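Pourquoi un tee-shirt fait-il des plis ?
Dossier textile, niveau CM1-CM2. Texte : Regula Hollenstein. Relecture : Svyatoslav Yatsenko.

Un tee-shirt posé en tas occupe peu de surface et beaucoup de hauteur. Le même tee-shirt mis à plat occupe une grande surface et presque aucune hauteur. La quantité de tissu est identique dans les deux cas. Seule sa forme a changé.

Cette propriété s'appelle la souplesse. Un objet rigide, comme une assiette, garde sa forme quand on le déplace. Un objet souple en change dès qu'on le touche.

La maille

Le tissu d'un tee-shirt s'appelle le jersey. Il est tricoté : le fil forme des boucles, et chaque boucle passe dans la boucle voisine. Quand on tire sur le tissu, les boucles s'allongent. Quand on relâche, elles reprennent à peu près leur place. Un tee-shirt d'enfant peut contenir plus de 3000 mètres de fil.

Le col est souvent tricoté autrement, en côtes. Les côtes sont des colonnes de mailles, en relief puis en creux. Elles s'étirent pour laisser passer la tête, puis se resserrent autour du cou.
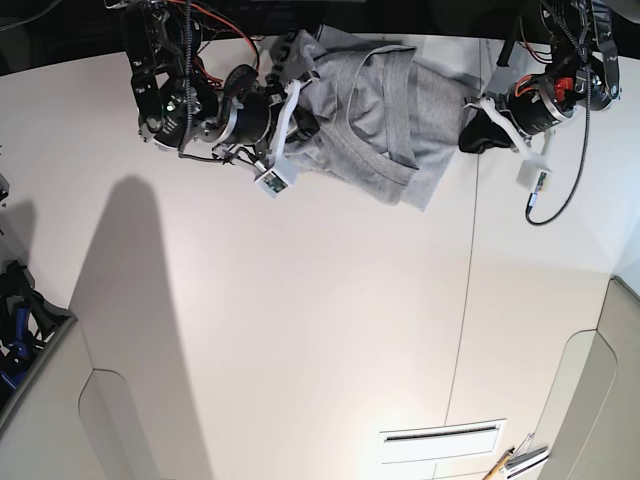
Pour mettre à plat un tee-shirt froissé, il faut d'abord trouver des repères. Le col est le plus pratique, car sa bande est plus épaisse que le reste. Viennent ensuite les deux coutures d'épaule, les manches et l'ourlet du bas. Une fois le col repéré, on prend une épaule dans chaque main et on écarte. Le tissu se tend entre les deux points. Le reste se lisse avec la paume, du centre vers les bords.

Le pli et le faux pli

Un pli est une ligne où le tissu change de direction. Un faux pli est un pli qu'on n'a pas voulu. Il se forme quand le tissu reste longtemps serré dans la même position, par exemple au fond d'un panier. Les fibres de coton gardent la trace de cette position. L'humidité et la chaleur les assouplissent, ce qui explique l'effet du fer à repasser. 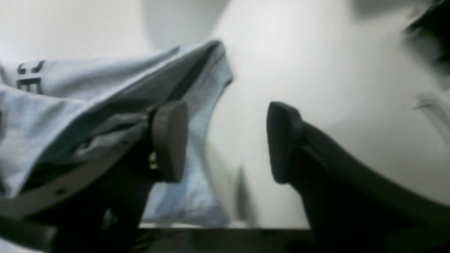 Dans un creux, le tissu reçoit moins de lumière et sa couleur paraît plus foncée. Sur une bosse, elle paraît plus claire. Pourtant la teinture est la même partout. Un dessinateur utilise cette différence pour représenter un vêtement : il fonce les creux et laisse les bosses claires.

Expérience : mesurer un pliage

Matériel : un tee-shirt, une règle, une table.
1. Étale le tee-shirt sur la table, face contre la table.
2. Rabats un côté vers le milieu, avec sa manche. Fais de même avec l'autre côté.
3. Remonte le bas jusqu'au col.
4. Mesure la largeur du rectangle obtenu.

Dans la classe de Poppy Garside, le rectangle mesurait 19 centimètres de large. Le résultat dépend de la taille du tee-shirt et de l'endroit où l'on place les plis.

Vocabulaire

Jersey : tissu tricoté, souple et extensible.
Ourlet : bord replié puis cousu.
Côte : colonne de mailles en relief.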